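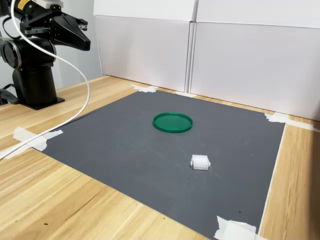

I had expected to be shown something finished, Roya Bahrami told us over tea, and what I got was people still working at it, and I stayed a good deal longer than I had meant to.

Figure 2. The arm at its table, with a green plastic lid and a small white plastic object on the grey mat.

4. The open day at Raston

Her remark is a good way into this part of the paper, as a fair number of visitors said much the same in their own words. The open day was held on February 2, 2018, in the Traltarine building at Raston, and it was the first time the workshop there had let the public stand close to a robot arm while it was in use. Earlier visits, which we knew only from the workshop's own notes, had been built around a film and a talk, with the machine itself seen through a glass door and switched off. We were invited along by Sepehr Mazandarani, who ran the workshop and who had been wondering for some time whether the film was doing any good. He gave us a free hand, a key to the side door and a great many biscuits, and we are grateful for all of it.

4.1 How the day was arranged

289 people came through the building between the morning and the early evening. They were brought in by small groups, each with a guide, and most had a short wait in the corridor, where the old film was still running on a loop with the sound down. The demonstration was given in four sittings. Two of these followed the script that had been used with the film, adapted so that the guide could point at things in the room, and the other two had no script at all. In the unscripted sittings the guide simply said good morning or good afternoon, explained where it was safe to stand, and then got on with the job in hand, talking when spoken to. We had asked for the order to be mixed up over the day, so that tired guides and hungry visitors would not all land on the same side of the comparison.

The table was left as the workshop had it on an ordinary day. Figure 2 gives the general idea: a mat held to the wooden top with white masking tape, cardboard boxes stood up behind it, and very little laid out. Hamidreza Talebi had at first wanted to tidy all this for the public. He went so far as to price a painted screen for the back of the table, and there was some friendly arguing over it in the weeks beforehand. In the end the screen was not bought. We mention it here for the sake of anyone planning a similar day, as the tape and the cardboard came up again and again in our conversations, nearly always with affection. One father said that it looked like his own kitchen when the children had a project on, and he went on to ask some very searching questions about grip.

Our own part was a modest one. One of us stood at the back of the room with a notebook, and another sat by the tea urn and talked with anybody who cared to stop. We did not record sound. The notes were written up the same evening while they were fresh, and we checked them with the guides before doing anything further with them. Where a visitor is quoted by name, that visitor has read the passage and agreed to it.

4.2 What visitors asked

We had expected, from the letters that came in after earlier visits, to hear mostly about speed and jobs. Both came up, and it would be wrong to pretend otherwise. In the scripted sittings they were very often the opening questions, perhaps a little nudged along by the script, which had a paragraph on each. The unscripted sittings went another way. People asked about the thing in front of them: why that object had been chosen, who decided where it went, what the arm would make of a heavier one, whether a lid is harder to pick up one way up than the other. They asked the guide what she was doing with the keyboard. They also asked each other, which we had not planned for and were delighted to see - strangers leaning in, working out between them what was supposed to happen next.

Dougal Sutherland's conversation with us is typical of the longer ones. He had come with his granddaughter and stayed for a scripted sitting and then, with the guide's kind permission, for an unscripted one. He liked the first and said that he had learned more facts from it. Of the second he said that he could not have told us a single figure, but that he now had some notion of how a person might spend a working week in that room. Asked which he would recommend to a neighbour, he thought for a while and said it would depend on the neighbour.

Pauses were the guides' main worry. An unscripted sitting has long stretches in which somebody is reading a screen or moving an object by a finger's width, and Sepehr Mazandarani had feared that people would drift off to the corridor. Some did. Families with very small children were the quickest to go, and we think a seat and something to handle would have kept more of them. Other visitors used the pauses to ask their questions, and the guides, once they had got over the feeling of being watched at their desks, told us that they found these sittings easier on the voice and rather more fun.

4.3 Some cautions

It should be said that the guides knew what we were comparing and that two of them had a strong liking for the unscripted form before the day began. A warm guide can carry almost any demonstration, and we have no good way of separating the guide from the format with a single open day to go on. The visitors, too, had chosen to spend a winter's day in a workshop, and they may be more patient with slow work than people in general. Farhad Khosravi, reading a draft of this section, pointed out that our seat beside the urn would have favoured the talkative, and he is quite right.

A second open day is planned for May, under the Luveletti scheme, with guides who have not worked with us before. The corridor film will be left off this time, and the wording of the safety talk will be the same for every sitting. The question sheets, with the guides' own notes in the margins, are kept in the Mohammadi reading room and may be seen there on request.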